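Felomwood Cloth Set, data card

What is in it

Felomwood is a set of hand-guided demonstrations of bedroom cloth work: picking up, flattening, folding and stacking. A person holds the gripper and does the job with it, and the recording is used to train a policy for an arm with the same fingers. There are 354 demonstrations in this release. A smaller part, 80 demonstrations, was done by remote control on the Narkard arm and is kept in a separate folder named teleop.

All hand-held work was done in homes in Lagos, on the beds people sleep in. We asked demonstrators to leave the room as they would on a normal morning. Blankets are often patterned, and so is the clothing on top of them.

How a demonstration runs

The demonstrator starts with the fingers open and clear of the cloth, moves in low, closes on an edge or a hem, and lifts. Regrasping is allowed. If the cloth slips, the demonstrator carries on and the slip stays in the recording. A demonstration ends when the fingers open for the last time and the hand backs away.

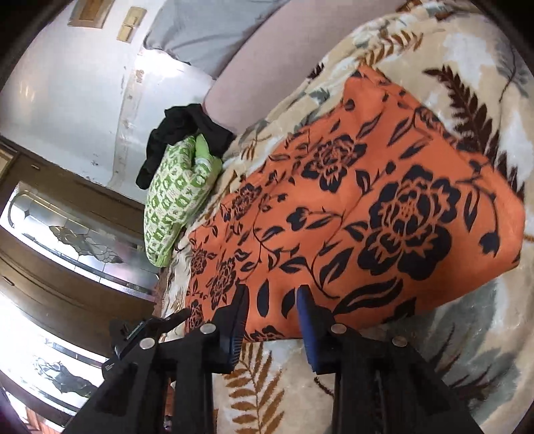 Uriel Lucero wrote to us after trying the first release that printed fabric on a printed blanket was where his policy lost the edge most often, and that he got further once he trained on the hem grasps first and added the rest later. He also asked for a list of grasp points. We have added one for 75 of the demonstrations – the others will follow.

Format

Each demonstration is a folder with the video, the gripper pose and the finger opening. Pose is given relative to the first sample. Finger opening runs from 0 (closed) to 1 (fully open). The teleop folder uses joint angles instead of pose, so the 2 parts can't be mixed without conversion. The script kika_convert does this.

Known problems

Pose drifts when the gripper is held close to a plain wall or mattress. Thin fabric sometimes bunches between the fingers and the opening value then reads too high. Labels for stacking are incomplete.

Contact

Radosław Sadowski maintains the set. Please send the demonstration number with any report.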